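Seltireo Grasp Planning Software
Product overview

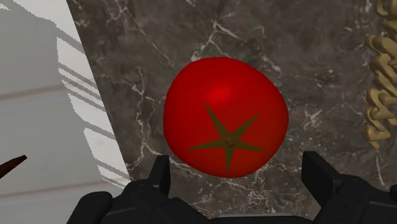

Seltireo is a grasp planning package for two-fingered grippers. It takes the view from a camera mounted at the wrist, proposes a set of approach poses, and passes the chosen pose to the arm controller. It is developed and supported by Gristden at its Kusbridge office.

Simulation
Each licence includes the Fortin kitchen library, a collection of simulated worktops, foodstuffs and utensils. Rounded produce such as tomatoes can be placed on plain or veined stone surfaces, and the direction and strength of the light can be changed between runs. Users may import their own object models.

Planning
Candidate poses are checked for collisions with the worktop and with neighbouring items before they are ranked. The finger opening, closing speed and force limit are set separately for each class of object. Rejected poses are kept in the run log together with the reason for rejection.

Specification
Scenes in the Fortin library: 4000
Candidate poses per request: 800 (default), 1000 (maximum)
Arms per licence: 2
Interfaces: Python and C++
Operating system: Linux

Licensing and support
Licences are issued for 12 months and include all updates released during that period. Academic departments should request the separate price list. The next training course will be held at Kusbridge in June.

Enquiries should be addressed to Pacita Umali, Product Support, Gristden.

Page last revised: April 5, 2025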